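FOR IMMEDIATE RELEASE

Favwood Asks the Nation to Please Stop Putting Bread in the Refrigerator
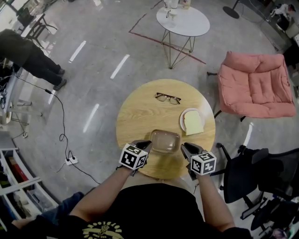 A slice of white bread on a small plate, with a lidded food container alongside.

FAVWOOD, November – The town of Favwood, which has one traffic light and strong opinions, will hold its second Stale Bread Fair at the end of the month in the old feed hall on Cleltach Road. Admission is one loaf, in any condition short of blue.

The fair is organized by Đorđević Bakery, which has been selling bread to Favwood for three generations and has spent a good part of that time listening to Favwood explain what it does to the bread afterward. Last year's event was planned for a modest crowd and drew 626 people, a figure that alarmed the fire marshal and used up all the soup by lunch.

"We make a perfectly nice loaf, and then people take it home and put it next to the milk," said Nermina Kneževič, head baker at Đorđević. "I don't ask what happens in anyone's bedroom. The refrigerator is where I draw the line."

The science is on her side. Starch in a baked loaf slowly firms up as it sits, and it does so fastest at refrigerator temperature. A loaf kept cold may hold off mold a little longer, but it will go hard well before one left on the counter. The freezer is a different story, and Kneževič has no quarrel with the freezer. Slice first, wrap tightly, toast straight from frozen.

Visitors this year can choose from 9 workshops, up from last year's 2. Topics include bread pudding for people who claim not to like bread pudding, croutons that do not injure the roof of the mouth, and a session on panzanella that will go ahead in spite of the month and the tomatoes. A class on reviving a whole loaf (run the crust quickly under the tap, then put it in a hot oven for a few minutes) is already full, as is its waiting list. The bakery is looking into adding a second waiting list.

New for this year is the Heel Amnesty. Residents may hand in the end pieces they have been pushing to the back of the bag since summer, and no questions will be asked. Heels in good condition will be ground into crumbs for the stuffing contest. Heels in poor condition will be thanked for their service and composted.

The stuffing contest itself returns with revised rules, following what the program describes as "last year's remarks." Entries must contain bread. Entries may contain oysters, but the cook must say so on the card. Judges may no longer be related to more than one contestant, a rule that has cut the pool of eligible judges in Favwood to 3.

Storage will get its own table, where visitors can compare bread bags, bread boxes, lidded containers and the traditional Favwood method of leaving the loaf cut side down on a board and hoping. Kneževič will be on hand through the afternoon to answer questions. She asks that visitors with a question about sourdough starter names keep it brief.

"People tell me they feel guilty throwing bread out, and they should feel a little guilty," she said. "But a dry loaf is an ingredient. My grandmother would have had four dinners out of it, and she would have complained through all four."

Music will be provided by Wellimell, the local accordion and fiddle duo, who have agreed to play at a volume that permits conversation. Soup will be served from 11 a.m., and the kitchen has been instructed to make more of it.

Doors open at 10 a.m. and close at 4 p.m. Parking is available behind the feed hall and, for those who arrive late, in Cleltach. Dogs are welcome outside. Ducks are already outside, and the fair asks that visitors not feed them bread, which is bad for them and which they will request anyway.

Workshop places can be reserved in person at the bakery counter during opening hours. Telephone reservations are not being taken this year, as the telephone is next to the mixer.

About Đorđević Bakery

Đorđević Bakery makes white, rye and seeded loaves daily in Favwood, along with a raisin bun whose recipe is under review. The shop opens at 6 a.m. and closes when the shelves are empty.

Media contact: Nermina Kneževič, Đorđević Bakery, Favwood. Please call at the shop after the morning rush.

###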